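Progress report to the Ledent Fund
Project: Um Community Furniture Workshop, second stage
Prepared by Chae-won Choo, project coordinator
Date: 7/25/21

Dear members of the Ledent Fund,

I send you the report for the second stage of our grant. It covers the time from the reopening of the workshop in May until now. The accounts are in a separate file, which Tianyou Meng has sent to your office already. If some numbers in the two files do not match, please take the ones from the accounts.

1. What the grant is for

The grant pays for the repair of used household furniture and for evening classes where people from our district learn to do such repairs themselves. The repaired pieces go to families who have moved into the new housing on Testuten Street. Many of these families arrive with very little, and a table and some chairs are usually the first things they ask for.

In the first stage we did mostly the preparation of the rooms. In the second stage we wanted to start the classes, to bring the collection of furniture into good order, and to find a second place for storage.

2. Classes

The evening class has started and 39 people have signed up. This is more than we expected, so we divided them into two groups. One group works on chairs and stools, the other on tables and cabinets. Each group meets once a week for two hours.
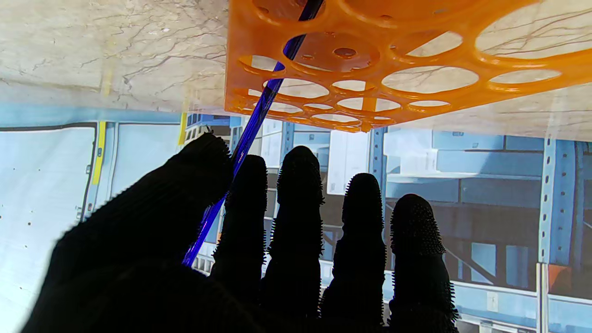

The beginners' course has three parts. In the first part the students learn to clean old surfaces and to see what kind of finish was used before. In the second part they learn to glue loose joints and to use clamps. The third part is about oil and wax. We had planned a fourth part about weaving seats from cord, but the teacher for it has moved to another town and we did not find a new one yet. I would like to keep the money for this part until autumn, if you agree.

Attendance was good in the first weeks and became lower when the warm weather came. Several students told us that two hours after a full working day is long. We now make a break in the middle, with tea, and it seems to help a little.

3. Collection and delivery

We received 815 pieces of furniture since the beginning of the project. This number includes small items such as footstools and shelves. Not all of them could be repaired. Pieces with woodworm we do not accept anymore, after we had to empty one shelf room completely and treat the floor.

Delivery is still our weak point. We share a van with the Iltari housing office and we can have it only when they do not need it. Two times a family waited the whole afternoon and the van did not come. We have apologized to both families. Tianyou Meng has made a new booking list together with Iltari, and we call every family now on the morning of the delivery.

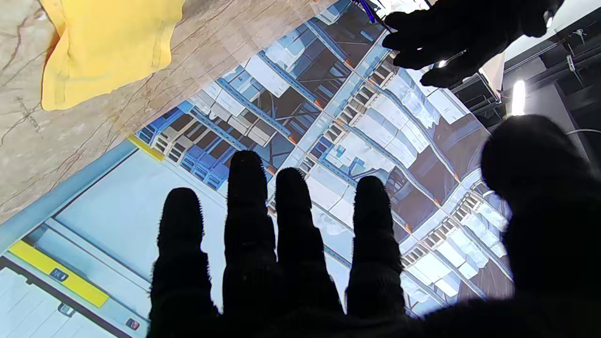

The stairs in the Testuten Street buildings are narrow. Large wardrobes must be taken apart before they go up, and for this we need two persons with some experience. I ask you to consider if a small part of the transport money can be used to pay for these hours – at present they come out of the class budget, and that was not the plan.

4. Materials

The prices of oil and glue have gone up since we wrote our application. We buy now in larger cans and fill them into small jars for the classes. We also changed to a simpler way of caring for tabletops. The old finish is washed, left to dry well, sanded lightly and then oiled in thin layers. Tops are done on the lower face too, so that the board does not bend when the air in the room changes. It was a point that many students did not know, and we have written it in the course notes.
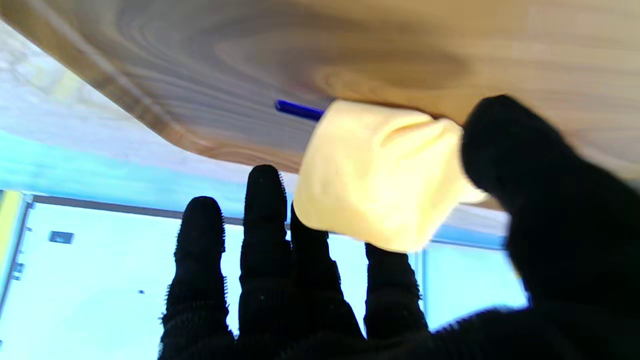
Sponge against the underside of a wooden tabletop with a rounded corner.

The course notes have 30 pages at the moment. A student has offered to translate them for the families who want to look after their furniture at home. We will print a small number first and ask the readers what is not clear.

5. Storage

We have looked at two places. The first one, behind the old Um bakery, is cheap but damp, and we decided against it. The second is on the ground floor of a former school building. It is dry and has a wide door, but the owner wants a contract for three years. Our grant does not run so long. We have asked if one year with an option is possible and we wait for the answer.

6. Next steps

Before the next report we want to finish the beginners' course for both groups, sign a contract for storage, and find a teacher for seat weaving. We also want to visit some of the families and ask how the furniture is holding. We did not do this yet, and I think it should have been done earlier.

Please let me know your decision about the transport money and about the fourth part of the course. For questions about the accounts you can write to Tianyou Meng directly.

With kind regards,
Chae-won Choo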